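Speaker notes: Hanging pictures in rented homes
Tenant Services Forum, Clullotard Hall, 7 June 2022
Speaker: Tayla Rutherford, Mudgway Housing Association

Slide 1. Welcome and purpose
Good morning, and thank you to the Forum for the invitation. My subject is the section of our tenancy handbook dealing with wall fixings. Mudgway manages 2343 homes, and questions about fixings reach our offices every week. Pause here for latecomers.

Slide 2. The former rule
Until last October the handbook prohibited any nail, screw or hook without written consent. Consent took up to 40 working days. Many tenants did not apply, and a good number of deposit disputes arose from holes that could have been filled in an afternoon.

Slide 3. The present rule
Tenants may now hang items on any internal plastered wall without asking, provided that fixings are no deeper than 40 mm and are made good on leaving. Consent is still required for tiled walls, outside walls and anything heavier than 20 kg — mirrors are the usual case. Read the wording from the handout in full. It was agreed with our insurers and should not be paraphrased.

Slide 4. Size and weight
Large posters and small frames raise different questions. A poster is light but covers a wide area, and adhesive strips may lift the paint when removed. A small frame needs a single fixing, which is simple to fill.
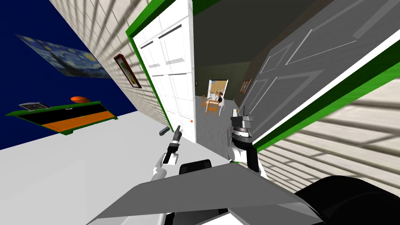 Slide 4: Large "Starry Night" poster on a navy wall; small framed picture on the cream wall beyond.

Mention paint colour at this point. Dark walls are permitted, but the tenant must return them to a light shade or meet the cost of our doing so. The Hokia estate office holds sample cards and will lend them out.

Slide 5. Making good
Show the short film from the Tomora training centre (no sound). Filler should be left overnight before sanding. Inspectors have been told to accept a neat repair even where the paint match is not exact. A fixed charge of £100 applies to each room left unrepaired, and this is set out in the schedule at the back of the handbook.

Slide 6. Questions
Likely points: picture rails in the older terraces, lead paint, shared hallways. Refer lead paint queries to the surveying team — do not answer from the platform. Handouts are by the door, with large print copies on request.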